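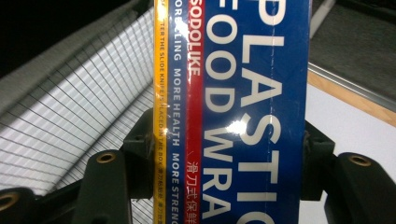

Wirnier hand gripper – finger service and re-zero
January, started 9:15

Big day on the bench for the Wirnier. It has been closing a little crooked since before the break, and I finally got it apart to find out why. Very happy with how much I learned, so this is going to be a long one.

The complaint, for anyone who hasn't been using it: squeeze the trigger slowly and the left finger leads. At full open you can't see it. By the time the gap is down to a box's width the left side has already touched and is pushing the object over toward the right, and the right finger shows up late like it overslept. On the Praseck tasks it's been turning boxes and small packs as they get picked up, and the recorded width is off by a bit every time.

Bench checks before taking anything off:
– battery out, trigger released, thumb lock on
– both fingers wiggled by hand at the tip. Left fine, right has play
– slide rail dry to the touch, some gray dust in the track
– screws into the brass inserts checked with the small driver. Two of them turned before they reached torque!

So the loose screws were part of it, and I was ready to call it done by 9:30 (ha). Snugged them, tried again, still crooked. Better, but the lag was still there at the narrow end.

Next suspect was the linkage. The cover comes off with the short hex key, NOT the ball end, please, the heads are already getting round. Under it there's the drive pin, the equalizer bar and the return spring. The pin had walked out of its seat on the right side far enough to catch a fingernail on. That's the play I was feeling at the tip, and it explains the lag beautifully: the bar has to take up the slack in the pin before the right finger sees any force at all. I love it when a fault is this easy to see.

Pressed the pin back in with the soft-jaw vise and put a small drop of the blue retaining compound on it. Cure time on the bottle is 60 minutes at room temperature and I gave it all 60, with a lot of pacing. Cleaned the rail while I waited. Lint-free cloth, then a cotton swab down the corners of the track, then the thinnest film of dry lube. Don't use the spray oil from the Moradi cell on this one. It creeps out onto the finger mounts and the pads let go.

Reassembly order, written down so I don't have to work it out again next time:
1. Equalizer bar in, long arm to the trigger side
2. Return spring, hook end first
3. Cover, screws started by hand, then tightened corner to corner
4. Brackets
5. Fingers, screws into the inserts last, gap fully open

Step 5 matters more than it looks. I did it half closed the first time and the fingers came out with a slight toe-in that I then had to undo.

Back on the test table after lunch with the wire basket and the usual groceries. The plastic wrap box is a fantastic test object for this. It's long, straight and glossy, so if one finger lands early the whole thing swings and you see it right away. The other nice thing is the lettering running the length of it: line up your eye with the stripes and any rotation is obvious without a ruler.

First run: 15 closes on the wrap box, slow trigger. It rotated on 2 of them, and on both I'd come in at an angle, so I'm putting those down to me. Before the pin fix it was turning on nearly every one. Second run, fast trigger, 15 again, no rotation I could see. Wow. I did a few extra just for the pleasure of it.

Glare note while I'm here: the overhead light puts a hard bright spot on anything shiny on this table, and the tracker doesn't care for it. Turning the object a little moves the spot off the print. We could diffuse the light and be done with it. I'd like to try a sheet of tracing paper over the fixture before we spend any money.

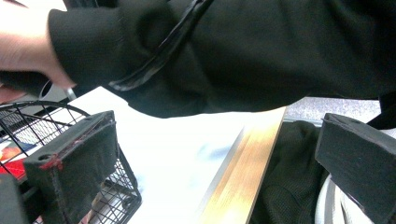 Pads and wear

The foam-faced fingers need attention too. On the left one the top edge has frayed, and there are red marks along the rim and at the near corner, mostly by the round dimple. Could be glue, could be tape, could be something that rubbed off. Whatever it is, I'd like it gone before the new covering goes on, so alcohol wipe first and a test patch to see whether it lifts. The right one is in better shape but scuffed along its top rim.

I have a fresh sheet of the Bikov foam and cut one pair of facings from it this afternoon. Template is in the drawer under the bench. Notes from cutting:

– New blade every time. A dull one drags the foam and you get the ragged edge built in from day one.
– Cut oversize, stick down, trim flush after. Trimming first never lines up.
– Roll the top edge over and press it down. I think a bare cut edge sitting right where it meets the objects is what starts the fraying, and I'm curious to see if this holds up longer.
– Leave under weight overnight before the first squeeze.

The new facings are a touch thicker than the old covering, so the zero will move. Redo the closed position after they go on, with nothing between the fingers, and save it under a new name. If you overwrite the old one we lose the comparison with the earlier Praseck recordings.

Zeroing

Did a full re-zero with the plain plastic fingers at the end of the day. Gauge blocks at closed, middle and full open, 7 readings at each. The middle used to be the worst and is now the tightest of the lot, which made me grin. Full open still has one reading that sits apart from the rest. Might be the cable pulling at the back of the handle, I had it looped short. Will repeat with a proper strain relief.

Still to do
– alcohol wipe and test patch, left foam finger
– facings on, weight on, leave alone
– repeat full-open readings with the cable slack
– order spare inserts and a new short hex key
– check the pin for movement after a week of real use, mark it with a paint pen so it's quick to see
– tracing paper on the light

Gripper is on the shelf, plastic fingers fitted, battery out. Trigger feel is lovely now, go try it, but leave the foam pair where they are until the glue has set.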